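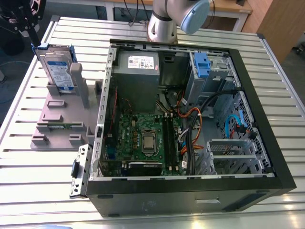

Lehrdaten aus dem Rechnergehäuse

Das Einsetzen eines Speichermoduls dauert von Hand wenige Sekunden. Für ein lernendes Robotersystem zerfällt derselbe Vorgang in Anfahrt, Ausrichtung, Kontakt, Kraftaufbau und Einrasten, und jede dieser Phasen muss in den Trainingsdaten ausreichend vertreten sein. Im Projekt Vitisus entsteht dafür ein Datensatz aus Montagevorgängen am offenen Desktop-PC. Beteiligt sind der Integrator Fosine, der Zelle und Steuerung stellt, und die Softwarefirma Lyimo, die das Modell trainiert.

3,395 Episoden umfasst der Bestand derzeit. Eine Episode beginnt mit dem Arm in Ausgangsstellung und endet, wenn die Bedienperson sie als gelungen, misslungen oder ungültig markiert. Ungültig sind nur Aufnahmen mit technischem Fehler, etwa bei ausgefallenem Kamerastrom. Misslungene Versuche bleiben erhalten und werden getrennt geführt - sie dienen später dem Training eines Bewerters, der Abbruchsituationen erkennen soll.

Geführt wird der Arm per Teleoperation. Aufgezeichnet werden Gelenkwinkel, Greiferöffnung, Kräfte am Handgelenk und die Kamerabilder, alle mit gemeinsamem Zeitstempel. Die Synchronisation war nach Angaben der Beteiligten der aufwendigste Teil des Aufbaus. Ein Versatz von 100 Millisekunden zwischen Bild und Kraftsignal genügt, damit der Kontaktmoment im falschen Bild liegt und das Modell den Kraftanstieg mit einer noch freien Bewegung verknüpft.

Eine Vorrichtung neben dem Gehäuse hält die Bauteile in definierter Lage. Die Festplatte steht aufrecht in ihrem Einbaurahmen, die kleine Platine liegt tiefer zwischen den Stegen. 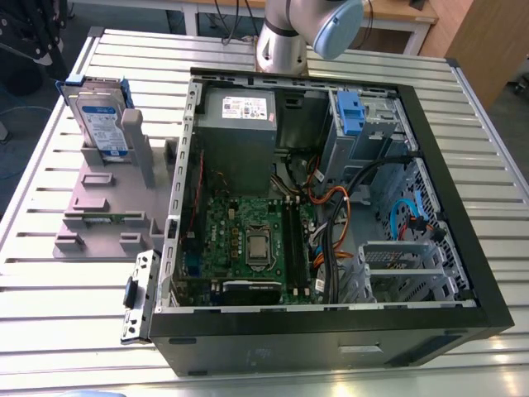

Die feste Bereitstellung verringert die Streuung beim Greifen und verlagert sie dorthin, wo sie gebraucht wird: an den Fügeort. Das Gehäuse selbst wird zwischen den Serien verschoben und leicht verdreht. Eine Serie besteht aus 102 Episoden, danach folgt eine neue Lage. Ohne diese Vorgabe, so die Erfahrung aus den ersten Wochen im Januar, lernte das Modell im Wesentlichen eine feste Bahn und reagierte kaum auf das Kamerabild.

Schwierig bleiben die Kabel. Stromleitungen und SATA-Kabel haben keine reproduzierbare Form, verdecken Teile des Innenraums und geben bei Berührung nach. Eine klassische Bahnplanung behandelt sie entweder als starres Hindernis oder gar nicht. Im Datensatz werden sie weder fixiert noch entfernt. Die Bedienpersonen haben lediglich die Anweisung, die Leitungen nicht absichtlich mit dem Greifer zu bewegen. 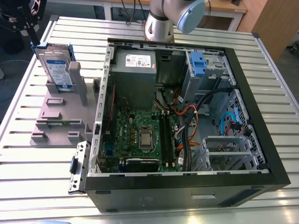 Offener Desktop-PC in Seitenlage, links davon die Vorrichtung mit Festplatte und Platine.

Für die Auswertung wird jede Episode in 7 Abschnitte zerlegt. Die Grenzen setzt ein Skript anhand von Greiferzustand und Kraftverlauf, korrigiert wird manuell. Der Korrekturbedarf konzentriert sich auf den Übergang vom Ausrichten zum Fügen. Beim Speichermodul ist er im Kraftsignal deutlich, bei der Festplatte verläuft er flacher, weil die Reibung im Schacht das Signal überlagert.

Offen ist die Übertragbarkeit. Sämtliche Episoden stammen vom selben Gehäusetyp. Lyimo will deshalb unter dem Namen Dukham eine zweite Sammlung mit anderen Gehäusen und Hauptplatinen anlegen, zunächst mit deutlich weniger Episoden je Aufgabe. Geprüft werden soll, ob das vorhandene Modell mit diesem kleinen Zusatz auskommt oder ob die Aufnahmen für jeden Typ im vollen Umfang zu wiederholen sind. Die Vorrichtung wird dafür neu konstruiert, das Aufzeichnungsformat bleibt unverändert.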